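Ferness开放日招募：现场体验者15名 + 临时讲解员4名

急招，先到先得，看完直接报名就行。

Ferness机器人实验室今年的开放日定在2018年7月28日，星期六。上午下午两场，地点在Clusham园区2号楼一层，进门右手边签到。主题是双臂机器人货架取放，先看仿真演示，再看真机，最后大家上手试。

现在缺人。两类：

一、现场体验者，15名
年满18岁，不需要任何机器人基础，会用手柄更好，不会也教。
要做的事：听20分钟说明，在仿真环境里遥操作双臂去取货架上的罐头和盒子，填问卷，参加小组座谈。
全程半天。补贴2,000元，午饭我们管。
最近三个月参加过Korberg项目测试的，这次先不要报，数据会重复。

二、临时讲解员，4名
在校生优先，自动化、机械、计算机都行，别的专业讲得清楚也可以。
普通话流利，能用英文答几句简单的问题。
工作内容：带队，讲演示流程，帮参观的人戴好设备，维持排队秩序。有家长带小孩来，要有耐心。
开放日前一天下午必须到场彩排，彩排不来的当天就不用来了。
报酬3,000元，含彩排，结束后一周内打款。

演示内容简单说一下。仿真部分用的是Ankrah平台，货架三层，东西有立着的有躺着的，高低不一，两只夹爪从下面往上伸。体验者自己决定先拿哪个，左手还是右手，碰倒了可以重置，不扣钱。重置按纽在手柄背面，说明会上会讲。真机部分只看，体验者不操作，黄线以内不要进。
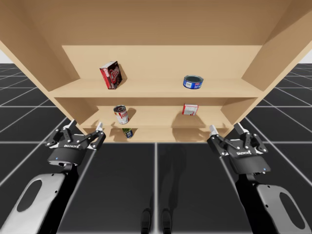

Sena Opoku：去年我报的体验者，手柄大概十分钟就顺了，难的是两只手臂同时动，老想着一只就忘了另一只。想问今年座谈还是排在最后吗？去年拖到很晚，赶班车有点紧张。还有戴眼镜的能不能报？

回复：座谈今年提前，放在午饭前。戴眼镜可以报，屏幕操作，不戴头显的那组给你留，报名时备注一下。

接着说报名。

发邮件给开放日筹备组，标题写“体验者”或者“讲解员”，加姓名。正文里写清楚：
姓名、年龄、手机号
能来上午场还是下午场（讲解员两场都要在）
惯用手
有没有晕屏的情况，有就写，不影响录取，只是分组用
讲解员另附简历一页，不要超过一页，真的看不完

两个都想报的，只选一个。重复报名按第一封算。

录取了会打电话，没接到会再发短信，短信不回就顺延给后面的人。没录取的不另外通知，但名单会留着，12月还有一场，到时候优先联系。

其他几条：
座谈会录音，操作过程会录屏，仅内部研究用，现场签知情同意书，不同意的话不能参加体验，参观照常。
穿平底鞋，长发扎起来，真机区不许穿凉鞋拖鞋。
园区停车位很少，尽量坐班车，班车时间录取后一起发。
身份证带原件，门卫要登记，复印件不行。
临时来不了的请提前一天讲，好补人。

只想来参观、不参加体验的，不用走这个报名，当天签到处登记就可以进，满了要稍微等一下。
团体参观（学校、企业）请单独来信，写明人数和到达时间，我们尽量按排。

Ferness 开放日筹备组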